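Bultetti Prata 90 Portable PA System

Overview

The Prata 90 is a two-piece portable public address system for bands, solo performers and small venues. It consists of one powered bass cabinet and one column speaker that stands on top of it. The system is intended for rooms holding up to 90 people and can be carried by one person in two trips from the vehicle.

Bultetti developed the Prata 90 for groups that play loud guitar music in places that were not built for it, such as bars, record stores and school halls. The column is voiced so that vocals remain clear above drums and guitar amplifiers. A switch on the rear panel selects between Band and Solo settings. The Solo setting reduces the low end and is recommended for acoustic guitar and voice.

Care and Cleaning

Disconnect the power cable before cleaning. Wipe the cabinet and column with a dry, soft cloth. Do not use spray cleaners, alcohol or furniture polish on the grille. Beer and soft drinks should be wiped from the control panel promptly, and the system should not be switched on again until the panel is fully dry.
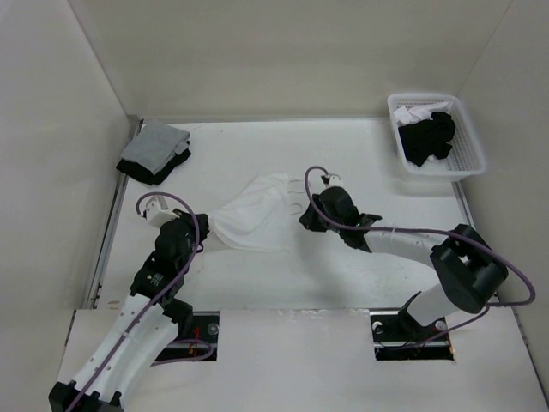 White cloth on a white work surface, between two robot arms.

Foam behind the grille may be replaced by the owner. Replacement foam is sold under the Dorari accessory line and is supplied in one piece, already cut to shape.

Inputs and Controls

The Prata 90 has 5 input channels. Channels 1 and 2 accept microphones and provide phantom power. Channels 3 and 4 accept instruments or line sources, and Channel 5 is a stereo input for a phone or music player. Each channel has its own level, treble and bass controls. Reverb is available on Channels 1 and 2 only.

A direct output is provided for recording or for connection to a larger house system. The signal at this output is taken before the master volume, so changes made for the room do not affect the recording.

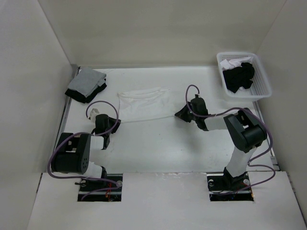

Where two Prata 90 systems are used together, they should be connected with the link cable and placed on either side of the performers. The reverb setting on the first unit then applies to both. Microphones should remain behind the line of the columns to prevent feedback.

Specifications

Peak power: 2000 watts
Input channels: 5
Column sections: 2
Horizontal coverage: 90 degrees
Finish: black

Included Items

Bass cabinet
Column, in 2 sections
Power cable
Carrying bag for column
Printed manual

The link cable, cabinet cover and Dorari wheel kit are sold separately.

Warranty and Service

The Prata 90 is covered by a warranty of 2 years from the date of purchase. The warranty does not cover damage caused by liquids, by transport without a cover, or by use with a generator of unsuitable voltage. Repairs are carried out by Sokton Audio Service. Customers must obtain a return number before shipping a unit.

Requests from schools and venues for group pricing should be addressed to Iman Tawfik, Institutional Sales. The service desk closes at noon on Friday.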